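Teaching by hand: a season with the pushing arm

When I wrote my piece for the April newsletter I promised you some proper news from the robot bench at Ponolel, and then of course I filled the whole page with the move and the new kettle and never got round to it. So let me make up for that now, and please forgive me if I go on a bit, as I have spent most of the spring at that bench and I'm rather fond of it.

For those who have joined us lately, the bench is where we show an arm how to move things about by steering it ourselves. A person sits at the controls, the arm follows their hand, and everything it does is recorded so that the learning software (ours is called Skediven, after a misheard joke I won't repeat) can have a go at doing the same. The tool on the end is as plain as can be, a single rod pointing straight down. It can't pick anything up. All it can do is nudge, and so all of our tasks are nudging tasks: bring this piece next to that one, move the star away from the hearts, tidy everything towards one side of the board, split a pile in two.

You would think that would be easy, and for the first ten minutes it is! Then you try to push a heart in a straight line. A heart has a point and two round lobes, and if you press a tiny bit off centre it swings away from you and you find yourself chasing it across the maple. The cylinders are no kinder, and if they tip over they roll. Nélida Urrutia, who looks after the sessions and taught most of us, told me on my first afternoon to stop aiming at the block and start aiming at where I wanted the block to be, and I nodded politely and didn't understand a word of it until a good fortnight later. 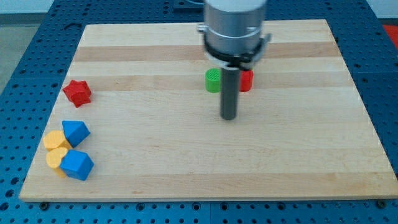 We have now recorded 146 demonstrations on the sorting tasks alone, and I have to say that going back through them is the best part of the job. You can tell who was driving almost at once. Some of us hurry and then spend ages putting things right, and some of us (I am one) creep along so slowly that the arm hardly seems to be moving. Nélida keeps both kinds. She likes a recording where something goes a little wrong and the person comes round the other side and mends it, as the software has to learn how to recover too, and it can't learn that from people who never slip. She did throw out a few of mine from the early weeks, where I had simply stopped in the middle to think. The arm copied the stopping beautifully. It would glide halfway to a block and then hang there, looking for all the world as if it had forgotten what it came in for.

The other change this season was to the way we give out the tasks. We used to let people choose, and everybody chose the same pleasant ones. Now the task comes up as a short sentence on the screen, you carry it out, and the next sentence appears straight away without anyone resetting the board. So you might be left with an awful muddle in one corner by the person before you, and that's your starting point. I grumbled about this at first — I do like a tidy board — but it has given us far more varied recordings, and I'll admit the afternoons go faster.

Our colleagues at Potow have been running the same tasks on their own arm and we swap recordings with them once a month. Their controls are a good deal stiffer than ours, and their drivers push in long confident strokes where we tend to tap. We had the two lots kept apart to begin with. In June we put them together for the first time, 200 recordings in all, and set Skediven going on the whole collection. The trial afterwards was 80 sentences it hadn't been given before, and we are still arguing happily over how to score the half-finished ones, so I shan't give you a figure until we agree. The Agudelo room has the printouts pinned up by the window if you would like to come and take sides.

Now, a request. We are short of left-handed drivers. Nearly everybody who has sat at the controls so far is right-handed, and Nélida thinks it shows in which side the arm chooses to approach from. If you are left-handed and have an hour to spare, do please let her know. You don't need any experience, and you can't hurt anything; the arm stops by itself if it presses too hard on the board. You will be given a practice turn, which isn't recorded, and then as many sentences as you feel like doing. Sessions run most afternoons until the end of July, and there is a sign-up sheet by the bench door with a pencil on a string. Do bring your reading glasses if you use them, as the sentences come up rather small.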